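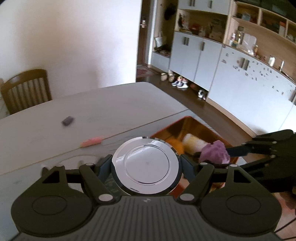
Zuleica Bastos wrote to us after her first evening that she had never heard a poem read in a language she didn't speak and still wanted to hear the end of it. She asked if we could print the originals next to the English from then on, and we have done so at every reading since.

About Foven

Foven is a small school for poetry and literary translation. We run evening classes, a monthly open reading, and a short festival each November. Classes are taught in English, but the poems come in whatever languages our students bring with them. In the current term that includes Portuguese, Slovak, Spanish, Cantonese and Tagalog.

The school started as a reading group that met on Flatolano Street, above a shoe repair shop. Hedvika Bednárik taught the first course there and still teaches Translation I. We moved to the Fagundes Building when the group outgrew the room. The building has a step at the front entrance; the side door on the parking lot is level.

What we teach

Each course runs for 13 weeks and is limited to 16 students. Translation I is open to anyone who reads a second language well enough to follow a newspaper. Translation II asks for a finished sample of 200 lines. The Poetry Workshop has no entry requirement. Students under 19 are welcome with a signed form from a parent or guardian. 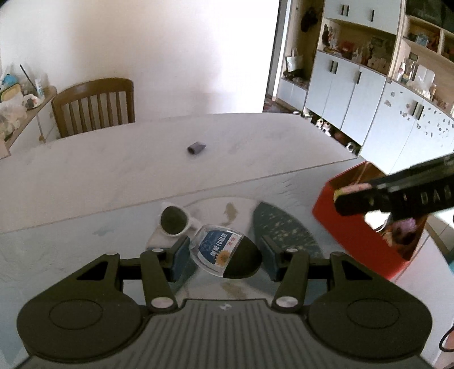
The first assignment in Translation I is always something short and ordinary, and we ask students to bring in their own material. Song lyrics, recipes, bus notices and greeting cards have all been used. Packaging works well too. A small packet with blue Chinese characters on a white-and-blue label and a yellow sunflower near the corner raises most of the questions a poem does: what to keep, what to explain, and what to do with the part that is a drawing. Students hand in two versions, one close and one free, and the class talks about both before we move on to a first poem.

Readings and the anthology

Open readings are free. Sign up at the door, six minutes per reader, original language first if there is one. We don't record them. Once a year we publish Fuvesen, an anthology of student work and invited poets, with facing pages. Contributors receive two copies and keep all rights to their work. Back issues are for sale at the front desk — the first one is out of print, but there is a reading copy on the shelf.

Fees and help with fees

Fees are due by the second class. Reduced places are available in every course and the form is one page long. You do not need to send pay stubs or a letter.

Contact

Call or stop by the office on class evenings, or leave a note in the mailbox by the side door. Please tell us which languages you read.

Page last updated Oct 28, 2021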